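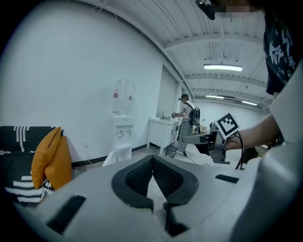

Two grippers, the one on the right held in a bare hand, with a square black-and-white marker on top.

Sodwood Stage Results

Placings, divisions and judges' scorecards from amateur physique and bodybuilding shows, typed up from paper and put into one tidy set of tables. If you have ever tried to find out who came fourth in a regional Classic Physique class, you know why we're excited about it!

Maintainers: Hanna Czerwiński, Pirmin Ruchti
Scorecard checks: Seraina Berchtold
Version: 2
Last updated: 2024-04-27

What's inside

The set holds 1,000 competitor entries from 60 shows. An entry is one person in one class at one show, so an athlete who crosses over from Men's Physique to Classic on the same day appears twice. We love crossovers and made sure you can find them: the athlete_id stays the same and the class_id changes.

shows.csv: show name, town, season, promoter, number of judges on the panel
classes.csv: division, height or weight limit, age group, open or novice
entries.csv: athlete_id, class_id, final placing, prejudging callout if known
scorecards.csv: one line per judge per entry, where the card survived
notes.txt: oddities, ties, late changes and our best guesses about bad handwriting

Getting started

Unpack the archive anywhere and open entries.csv in a spreadsheet, or load the whole folder with whatever you like. Files are UTF-8 with commas between fields and a header row on top. Join entries to classes on class_id, then classes to shows on show_id. Please don't join on names. Spelling wanders a lot between programs and scorecards, and there are brothers in the data who share an initial and a gym.

A first thing to try: pick a division, sort by athlete_id and season, and watch people climb from novice to open. It's a lovely way to spend an evening (I lost most of a weekend to it).

How placings are scored

Lowest total wins, as on the paper cards. Most panels dropped the high and low score before adding up, but a few small shows kept everything. The column drop_rule tells you which. Ties were broken by the head judge, and where the card says how, we copied the wording into notes.txt as it stood.

The placing column is always the announced result. In 3 classes the announced result doesn't match the totals on the cards. We left both alone and marked the class with check = 1.

Where it came from

Most of the paper belonged to the Kirui Classic, which kept every program and scorecard in binders, bless them. Silvan Sutter scanned the lot, and then Svenja Eberhard wrote the entry form, called Grilto, that we all typed into. Every scorecard was typed by two people and compared. The smaller Nallix shows sent us result sheets only, so you won't find judges' scores for those.

Known gaps

Women's Figure is thin in the early seasons. Bikini is much better covered.
Body weight is recorded only for weight-limited classes, and it's the weigh-in number, never stage weight.
Posing routine scores were kept apart from physique scores at some shows and folded in at others. See the column routine_in_total before you average anything!
Guest posers are left out. They had no number and no placing.

Names and privacy

Athletes appear by number only. Show names and towns are real, so somebody who was there can probably work out who won. If you competed and want your rows removed, write to Hanna with the show and your class and they'll be gone in the next release.

Planned for the next version

Overall titles get their own table, due in June. Pirmin is also working through a box of programs with pencil notes in the margins, mostly callout orders, and those are going to be so much fun to line up against the final placings.

Corrections

Send the show_id, the class_id and what you think it should say. A photo of an old program is wonderful, and so is a plain memory of the lineup, though we mark those rows source = recall.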